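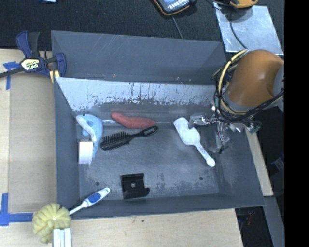 19th June. Bin wear, sorting bench, first proper look since we moved the odds and ends over from the Noststead shelves. I've been putting off writing this up for ages because it felt too small to bother with, but the coating on the inside back wall has got to the point where I want it on paper. The lower half is all speckles and scrapes now, with what look like drip lines running down, and it shines silvery where the rest of the bin is still a decent dark grey. The floor isn't much better, scuffed all over with cloudy pale patches, mostly towards the front. The usual sort of load is in there: the blue soft toy at the left end with the white block against it, the red sweet potato shape, the black hairbrush, the white scoop over on the right. The left side wall is lovely and smooth still, which annoys me a bit as it spoils my theory that the whole thing is simply old.

My new theory is that it's the hard things sliding. We always tip towards the back (I do it myself, I can't talk) and anything with a bit of weight goes down the floor and fetches up against that wall. The soft toy can't be doing any harm and I refuse to blame it. The hairbrush I'm less sure of — those bristles are stiff, and if it lands head first it must be like taking a scourer to the paint. Tried rubbing a similar brush on the underside of the spare bin, 20 strokes with a fair bit of pressure. Faint dull patch, nothing you could catch a fingernail on. Did the same with the edge of an offcut of hard plastic, another 20, and got a proper bright line by the end. So hard edges are worse than bristles, at least on the spare, and the spare has the Brastow coating, so I can't swear it carries over.

Went back through the tally sheet to see how much use it has had. 2,548 tips since the sheet was started, which is loads more than I'd have guessed! The sheet only goes back to when we began keeping it, mind, and the bin was already in use by then.

Two small holes in the floor, one near the front left corner and one towards the front right. I'd half forgotten them. They want checking from underneath for burrs, and while it's upside down somebody could have a go at the orangey-brown mark low on the left of the tall back panel. It's tiny. Could be rust, could be tea. I had a quick go with a damp cloth and it didn't shift, then the phone went and I never got back to it.

Things I thought about and haven't done: a rubber mat on the floor (would quieten it down no end, but small flat things would stick and you'd be picking them out by hand), a strip of felt along the foot of the back wall (would be filthy in a week), and just repainting. Carkach do a tougher coating and will take single pieces, only they want the bin for 33 days and we can't spare it that long before July. Sangkhawat have a sample pot we could brush on ourselves. I'm tempted. Brushed paint never looks as nice but it's a bin, it doesn't have to be handsome.

For now, please could everyone lower the hard stuff in by hand and only tip the soft things? I know it's slower. The scoop especially, as it's got that squared end and I've a feeling it's one of the main culprits, though I haven't tested it and probably ought to before I say so in ink. Too late.

Also the lid for the tall tub is missing again. It was on the windowsill last time.

Next: scoop edge on the spare, same number of strokes as the others, and a dab of the Sangkhawat stuff on the underside where it won't matter. Leave it overnight before anyone pokes it, me included. Need masking tape, we're down to the end of the roll.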